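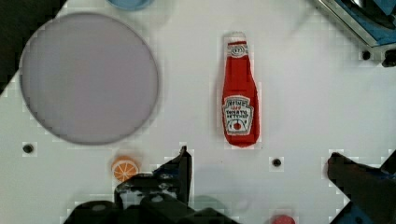
Handout for Unit 4, Heat in the Home Kitchen
L. Van Wijk, 06/10/2018

Read with Segers, chapter on heat transfer, through page 51. The Bandow tables are on reserve at the library desk.

## Terms

**Conduction.** Heat moves through a material, or between two materials in contact, from the hotter part to the cooler part. The rate depends on the contact area, the temperature difference, the thickness, and the conductivity of the material.

**Convection.** Heat is carried by a moving fluid. In a kitchen the fluid is usually air, water, or oil. A fan oven uses forced convection; a still oven depends on warm air rising.

**Radiation.** Heat leaves a surface as electromagnetic waves. No contact and no fluid are needed. Broiling and toasting depend mostly on radiation from the heating element.

Most cooking uses all of these at once. In written work, name the dominant one and say which part of the setup it applies to.

## Conductivity and heat capacity

The two are often confused. Conductivity describes how quickly heat passes through a material. Heat capacity describes how much energy is needed to raise the temperature of an object by one degree. Copper conducts well. Cast iron conducts less well than copper, but a cast iron pan is usually heavy and stores a good deal of energy.

A thin aluminum sheet and a thick ceramic dish are placed in an oven set to 300 °F. Both start at 70 °F. The aluminum sheet approaches oven temperature first. After removal it also cools first. The ceramic dish lags in both directions.

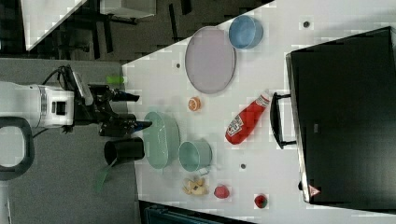
Surface finish matters as well. A dull, dark surface absorbs and emits thermal radiation well. A polished metal surface does so poorly. Baked goods therefore tend to brown faster on the bottom in a dark pan, and many recipes call for a lower setting when one is used.

## Steady state

An object is at steady state when its temperature no longer changes with time. Heat still flows through it; the amount entering equals the amount leaving. An oven wall reaches steady state well after the air inside has reached its setting. The thermostat reads the air near its sensor and gives no information about the walls or the food.
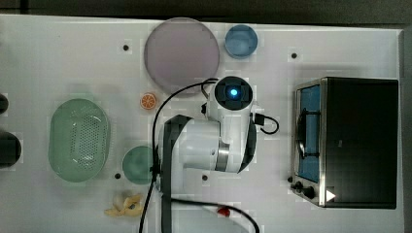 Why does a metal spoon feel colder than a wooden one when both have been in the same drawer overnight?

The two spoons are at the same temperature. Metal has the higher conductivity and draws heat from the hand faster, so the skin cools more. The hand senses its own change in temperature.

## For next time

- Work the Imier problem set, omitting the part on phase change.
- Bring a written estimate of heat loss through the door of your own oven. State every assumption.
- Use one set of units throughout. Conversions in the middle of a calculation will be marked down.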